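Progress report to the Dundix Fund
Prulludstead Supper Club, second half of the grant
11 December 2023

Hi Amedeo,

I know you like these short, so I'll try -- but it has been a busy stretch and I've got plenty to tell you!

The big news is that Thursday suppers are full. We started in May with one long table and a lot of leftover soup, and now we seat 20 people and have a waiting list (which I hate, by the way, and I'm coming to that). Most of our regulars are over seventy and live alone. A couple of them have started walking home together, and Rimantas Mockus has talked his whole bowling team into coming.

Cooking classes have been slower. We planned 5 and ran 3. The first cook moved away, and it took me ages to find Ott Vaher, who used to run the canteen at Adier and is wonderful with nervous beginners. His bread evening ran so late that I had to shoo people out the door. The last 2 classes are set for the new year, and I'd like to carry that money over if you're okay with it.

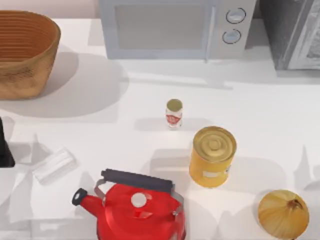
Moving on to the budget, food costs are where I got it wrong. I priced everything off last winter's receipts, and oil and butter went right past me. Aušra Venckus sat down with me one Sunday and we reworked the menus -- more beans, more barley, chicken every other week. Only one complaint so far, and it was about the barley. We're still a bit over on groceries and a bit under on transport, and I'd like to move the difference across. The spreadsheet is attached, with the changed lines in yellow.

Now, that waiting list. Povilas Adomaitis thinks we should add a second sitting on Thursdays. I'd prefer a separate lunch on Tuesdays, mainly for the folks who don't like going out after dark. Arnardóttir Hall has quoted us a decent daytime rate, and I'll send it over once I have it in writing.

Could you let me know about the class money and the grocery line before the holidays? And do come eat with us sometime, we'll squeeze in another chair.

Thanks so much for everything,
Beth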